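3.2 Sampling and preparation

The Pumimard granite crops out over a modest area of moor and bog, and the bog is winning. Of the exposures marked on the older map sheets, several could not be found at all, and one had been turned into a very handsome garden wall. We therefore sampled where there was rock to be had: the quarry at Drundden, the stream section below it, and the road cutting on the eastern margin, where the granite meets the Khasawneh schist along a contact that earlier workers drew with great confidence and in two different places.

Twelve samples were taken for zircon work. Each was a single block of fresh rock, trimmed in the field to remove weathered rind, lichen and, on the stream section, a good deal of peat. Blocks were crushed, sieved and passed over a shaking table, and the heavy fraction was then split by magnetic separation and heavy liquids. The crusher was stripped and cleaned between samples, a tedious job that fell by long custom to whoever had most recently complained about contamination in somebody else's data.

Grains were picked by hand under a binocular microscope and kept in trays by sample until mounting (Figure 2). We picked 3,158 zircons in all. Most are clear, stubby prisms with fine growth zoning. A smaller group, nearly all from the eastern margin, is rounded and faintly brown, and we regard these grains as inherited from the schist.

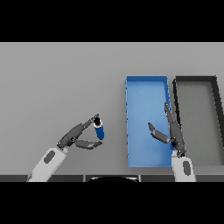
Figure 2. Open trays on a tabletop (rendered view).

3.3 Choice of grains for dating

It would have been pleasant to date everything. The budget took a different view. We chose grains that were free of visible cracks and inclusions, and placed analytical spots on rims as well as cores wherever the rim was wide enough to take one. Fodor and Langlois made their selections separately and then compared lists. They agreed on most of the prisms and on very few of the rounded grains, and the disputed ones were settled by Eze, who had not seen either list and was glad of it.

The rounded grains matter more than their numbers suggest. If they do come from the schist, their cores should give a spread of older ages and their rims should match the granite. If they were carried up from deeper crust, as Kaplan prefers, the cores ought to cluster. Both outcomes can be tested with the spots we have, though the thinner rims lie close to the limit of what the beam can resolve – a point to which we return, with some reluctance, in Section 5.

One sample from the Menora dyke was processed along with the others but left out of the age calculations. It yielded two zircons, one of them broken.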